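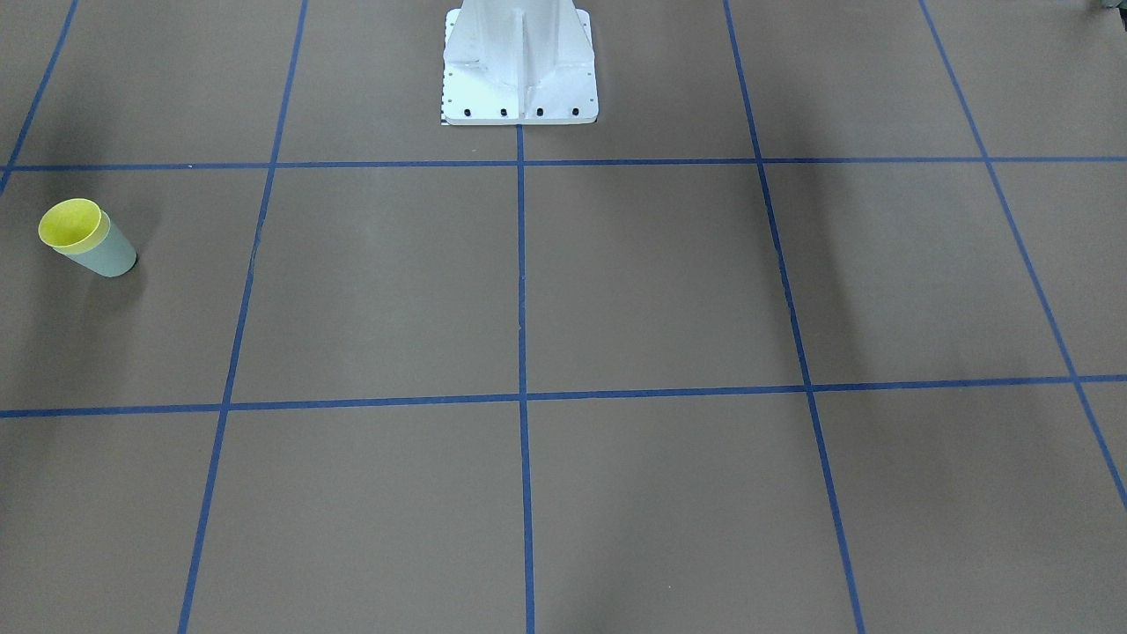

Tape grid on floor: is my second line crooked or am I?

Trestevmont Floors & Finishes Forum > Layout and Marking

tapeworm_dad
11/5/20

Long-time reader, first-time humiliated. I laid out a grid on our floor with blue tape. Two lines going across, five going the long way. It took one afternoon and most of my dignity, and I was pleased with it until my coworker walked in, tilted her head like a dog hearing a flute, and said "is that one straight?"

She meant the nearer of the two crosswise lines. The far one looks level to me. The near one looks like it sags toward the left. I have now stared at it so long that the word "straight" has stopped meaning anything.

Two questions.

1. Is it crooked?
2. If it is, do I pull up the one line, or does everything have to come up?

The point of the grid is that things go in a square and come back to the same square. It doesn't have to be a tennis court. I'd just like to stop hearing about it.

gusset_and_sons

It's crooked. Next question.

mrs_plumbline

It might be crooked. You can't tell from a picture taken at an angle, and I wish people would stop trying. Look at the long lines. They spread apart toward the near end, and I doubt you laid them in a fan. If the view isn't dead square to the grid, one cross line can look level while the next one tips.

Measure the diagonals of one cell, corner to opposite corner, then the other way. Same number both times and you can tell your coworker to take her flute elsewhere.

gusset_and_sons

Equal diagonals don't prove it's square. A symmetrical trapezoid has equal diagonals. Ask me how I know. (I built a deck.)

mrs_plumbline

Fine. Equal diagonals AND equal opposite sides. I was assuming a person who owns a tape measure might use it more than once.

tapeworm_dad

I do own a tape measure. I did not use it more than once. I measured 40 inches from the wall at one end for each long line, added 40 for the next, and so on, then unrolled the tape toward the other end by eye, walking backward and feeling confident.

hollis_k

"By eye, walking backward and feeling confident" is how my uncle parked his boat in a Wendy's.

gusset_and_sons

There's your problem. You measured from a wall. Walls are suggestions. Snap a chalk line down the middle of the room, work outward from that, and use 3-4-5 for the crosswise lines. Three feet one way, four feet the other, five across. Go bigger if you have the room: six, eight, ten.

leonie_l

I'd skip the chalk on that floor. It's a flat tan-brown and I can't tell from here what it is, but blue chalk on anything with a bit of texture hangs around a lot longer than tape does. Pull a string tight between two scraps of tape and lay your strip along it. Then the string goes back in your pocket.

Also, what IS the floor? It matters for getting the tape up again.

tapeworm_dad

I have asked three people what the floor is and gotten "floor" twice and "the brown kind" once. It was there when we moved in. Water sits on top of it. Coffee too.

leonie_l

Then it's sealed somehow, and you have more time than you'd think. Do a test strip in a corner anyway. Press it down hard, leave it a week, peel it slow.

Leonie Lowther
Former gym floor person, still has the knees to prove it

bentnail71

Everyone's worrying about square and the man has used blue tape. Blue tape is for painting. It's made to come off! Put it where people walk and you'll be shaving curly bits off your shoes by March. Get vinyl floor marking tape. I use Hurkix, and a strip of it has been down in my shop for years with a pallet jack going over it.

leonie_l

And when you take it up?

bentnail71

I'm not going to take it up.

leonie_l

Right. He might want to.

I spent years scraping that stuff off gyms. The tape comes up and the glue stays and turns black, and then you have the same grid in dirt. If he's still arguing with a coworker about where the lines go, he's not ready for permanent tape. Blue until it's settled, then he can marry it.

bentnail71

Glue comes off with Grevel and a plastic scraper. Ten minutes.

mrs_plumbline

Ten minutes per what? I did a church hall with Grevel. I had a birthday in there.

hollis_k

Can we go back to the part where the coworker is right

tapeworm_dad

We cannot.

OK, update. I measured. I picked a cell in the middle, between the two cross lines, and did all four sides and both diagonals, and wrote them on my hand like a professional.

The long sides differ by 11 millimeters. (I switched to metric partway through so the error would sound smaller.) The diagonals don't match either. So it is a bit crooked. It is nowhere near as crooked as it looks, which I'm counting as a win, and I intend to be insufferable.

mrs_plumbline

So we were all right. The angle is doing most of it and you did the rest. Pull the one line. Leave the long ones if the spacing checks out at both ends, and please check it at BOTH ENDS.

gusset_and_sons

11 mm over one cell. How wide is the whole thing? That adds up.

tapeworm_dad

Four cells between the outside lines. I did the multiplication and then went and got a sandwich.

gusset_and_sons

It'll be worse on the left. It's always worse at the end where you started to get tired.

tapeworm_dad

I started on the left. I was fresh as a daisy.

Final update, I hope. Pulled the near cross line, and it came up in one piece, for anybody keeping score against blue tape. Ran a string, marked where it crossed each long line with a pencil tick, measured every tick back to the far line, fixed two of them, laid new tape. Pressed it down with the back of a spoon. Bought the extra roll at Kovács, where the kid at the register asked if I was painting and I said no and we left it there.

My coworker came in and looked at it. She said it was straight. Then she asked if the squares were supposed to be that big.

hollis_k

marry her

tapeworm_dad

She's my sister-in-law.

bentnail71

Still say vinyl.

leonie_l

Noted, Bent. For the spoon: good. For the overlaps where the lines cross, cut the top strip and butt it up to the bottom one if you find the edges lifting. Double thickness is where toes and mop strings catch first. If they aren't lifting, leave them alone.

ratchet900

Found this thread looking for the opposite. Mine is perfectly square and looks crooked to everyone because the ROOM is out. Any way to cheat a grid so it looks right against a bad wall?

gusset_and_sons

New thread please. Also, yes. Split the difference and put a shelf along the wall.

Moderator note: Moved from General Chat. Two posts about the Wendy's removed for length. V. Pavlović

Related threads
- Painter's tape left down all summer, send help
- 3-4-5 method in a room with no right angles
- Removing old gym lines: heat gun or patience?
- What is my floor? (photo megathread)
- Marking parking spots in a shared garage without starting a war

Contact: Valbona Pavlović, forum moderator | © Trestevmont Floors & Finishes Forum | Back to top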